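Workshop notebook – reed organ, bellows and stop action
Thursday, April 16, 2020

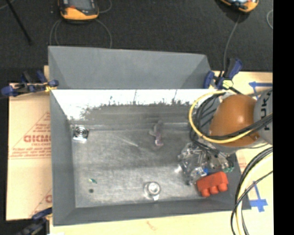
Carried on with the Seidel. Yesterday's leather on the main bellows has gone off well and the hinge edge is flat all the way along, so the clamps came off first thing. Put the board on the bench and pushed the exhauster by hand. It holds far better than it did but there is still a hiss at the left corner, where the cloth folds three ways. I found it with a strip of tissue paper. The gusset is cut a touch short and pulls open at full travel.

Took the gusset off again with a warm knife. New one cut from the Pomport cloth, not the older roll, which cracks if you fold it twice in the same place. Hot glue, thin, worked in with the bone folder. Left it closed with a weight on top until tomorrow.

Reeds. All out of the cells now and in the numbered tray. The puller slips on the brass ones with worn slots, so for those I ground a shallow hook on an old file tang and it works better than the bought one. Serial on the inside of the case is 2191, pencilled, and the same number is on the back of the key slip, so the two do belong together. Szabolcs had wondered about that because the slip is a different colour. I think it has only faded less.

Two reeds are dead. One had a bit of fluff under the tongue and spoke as soon as I drew a slip of paper through. The other is cracked at the root. It's the G below middle C on the front rank, so it can't be left. Looked through the box of spares and the nearest is an A from the Bollport organ we broke up in November. It will need bringing down a whole tone, which means taking metal off near the root, and I'd like Szabolcs to do it. He has the lighter hand.

Pitch. Checked a few reeds on the test box before cleaning. The back rank is flat all over and the front is closer but uneven, worst at the top. No point writing down readings until they are clean. Last time I tuned first and cleaned after, and had to do the whole rank twice.

Stop action. The Viola knob draws but doesn't lift its mute. The wire has been bent by somebody and then bent back, and it's tired. Made a new one from piano wire, same length, with the loop a little tighter. The knee swell is fine. The Vox Humana fan turns if I blow on it but the bearing is dry. One drop of clock oil and no more, as it sits right over the felt.

Keys. 18 need new front bushings. The rest are worn but will do, and the owner asked us to keep the cost down. I'll use the red cloth from Multik, the thinner of the two. The thick one looked right on the first key and then jammed as soon as the fish glue had swelled it, so that one is out again and drying.

Case. Haven't touched it apart from a wipe with white spirit on the left cheek to see what was underneath. Shellac, quite good. Whoever put the dark wax on did it no favours. Keep to wax remover and wire wool, 0000 grade, with the grain. For the brass knob plates I tried 2000 paper wet on the back of one – too bright. Metal polish on a rag is enough.

To order: bellows cloth, two metres. Fish glue. Felt for the pedal straps, and the webbing itself, as the old straps won't stand another year. The supplier is only sending parcels out twice a week at the moment, so put it all on one order. With carriage it came to 86 pounds on the last quote and I doubt it's gone down.

Notes for Szabolcs: the reed tray is on the top shelf with a cloth over it. Please don't shuffle the back row, I've got the two F sharps side by side on purpose as their numbers are rubbed off. The cracked G is in an envelope taped to the tray.

Tomorrow: check the gusset, refit the exhauster springs (the stronger one goes on the left, marked with chalk), then start on the reeds with the soft brush.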